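Derkow Table Wax, 8 oz. tin

A soft, slow-drying paste wax for wooden tabletops, shelves and benches
Made in small batches by Plendbridge
Item 436

In stock, ships in the small flat box

If you have ever inherited a table from somebody you loved and then been a little afraid to touch it, you are pretty much the person we had in mind when we started making this wax. It began in Leopoldo Cuautle's kitchen, with a double boiler and a block of beeswax that was far too big for the pot, and for the first couple of years the only people who got any were family and the neighbors on either side (and the neighbors' daughter, who took three jars to college and never brought back the jars). We make rather more of it now, but the recipe has hardly changed, and Leopoldo still does the final stir himself and gets quite cross if you offer to help.

The wax is beeswax and carnauba in a citrus solvent, with a touch of linseed oil. That's all that goes in. There's no silicone in it, so if you ever decide to refinish your table properly, the new finish will have a fair chance of sticking. The smell is orange peel for the first hour or so and then it fades to something closer to a candle drawer, and by the next morning you'll have to put your nose right down on the wood to find it.

What it does well: it takes away that dry, thirsty look that older tops get near a sunny window. It softens small scuffs. It gives a low sheen, the sort you notice when you walk past with the lamp on, and it makes wiping up crumbs a good deal easier. What it won't do is fill a dent or lift a black water ring, and please don't believe any wax that says it will! For rings, try our Ochoa Ring Paste first, let the spot rest overnight, and wax afterward.

How to use it

Clear the table and wipe it down with a barely damp cloth, then let it dry all the way. Scoop out a bit of wax about as big as a hazelnut with an old cotton T-shirt and rub it in along the grain, working on one patch at a time. Go thin. Everybody puts on too much the first time, Leopoldo included. Leave it until it turns hazy, which takes twenty minutes in a warm room and closer to forty in a cold one, and then buff with a clean part of the shirt. Don't forget the edges, which take more knocks than the top does and are usually the first place to go dull.

Lay used rags out flat to dry outdoors before you throw them away. Linseed oil can heat up in a balled-up cloth, so please take this one seriously.
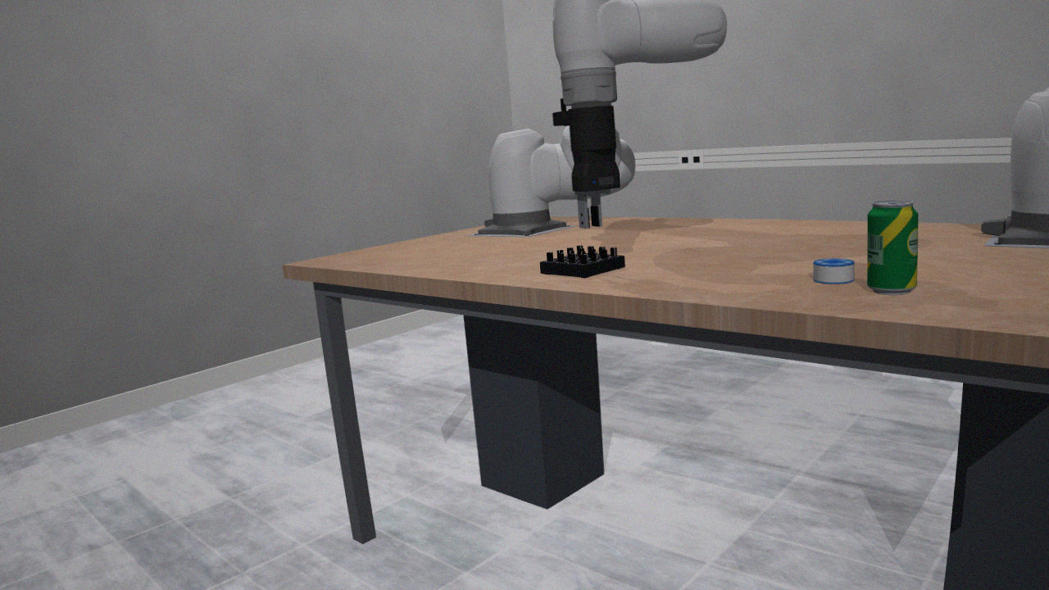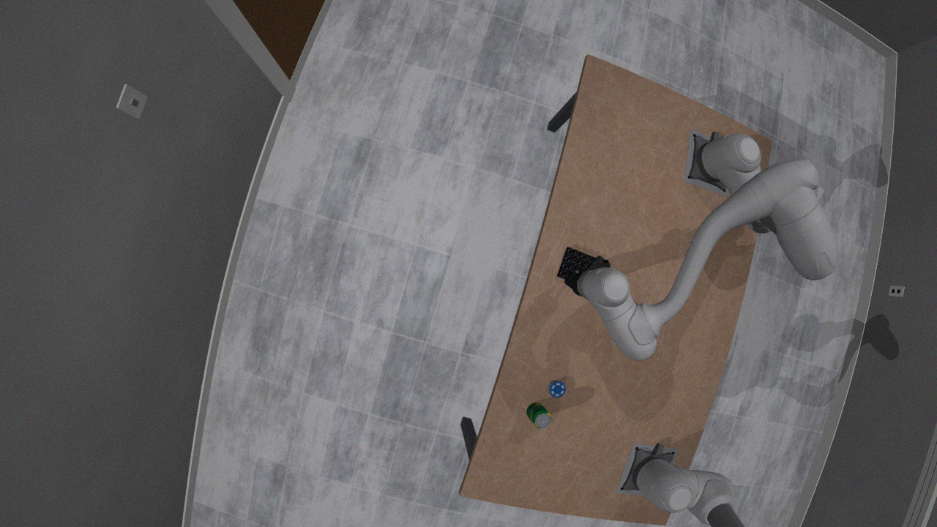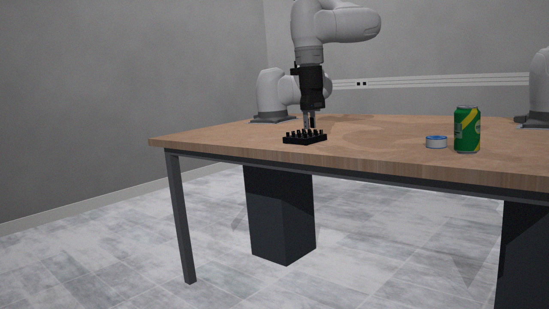 Tabletops in light brown.

How long should I wait before putting things back on the table?
Give it a full night if you can. Light things like a napkin basket can go back after a couple of hours, but lamps, vases and anything with rubber feet should wait until morning, as they can leave a print in fresh wax.

How often does a table need it?
Twice a year suits most dining tables. A desk can go longer. If water stops beading on the surface, it's time.

Can I use it over varnish?
Yes, and lots of our customers do. The wax sits on top and won't soak in, so use even less than you would on bare or oiled wood.

Is it all right for cutting boards?
We'd rather you didn't. Get the Traltier Board Butter for anything that touches food.

Details

Net weight: 8 oz.
Color: clear (pale yellow in the tin)
Coverage: two coats on a table for six, with plenty left over
Storage: lid on tight, away from the stove
Shelf life: three years unopened

From customers

"I used this on my grandmother's sideboard and then went a bit wild and did the stair rail, the bread box and both of my son's bookshelves. Lovely stuff. My wrist hurt for two days." Azucena Ventura

"Good wax, but the lid is hard to get off. I ended up using a spoon handle." Fuseini Quaye

We've heard that about the lid from a few of you. Tins packed since June have a small notch on the rim, and a coin will pop them right open.

Orders of 50 tins or more go out from the Plendbridge workshop directly, so write to Iraís Trujillo at the wholesale desk and she'll work out the freight with you. Returns are fine on unopened tins.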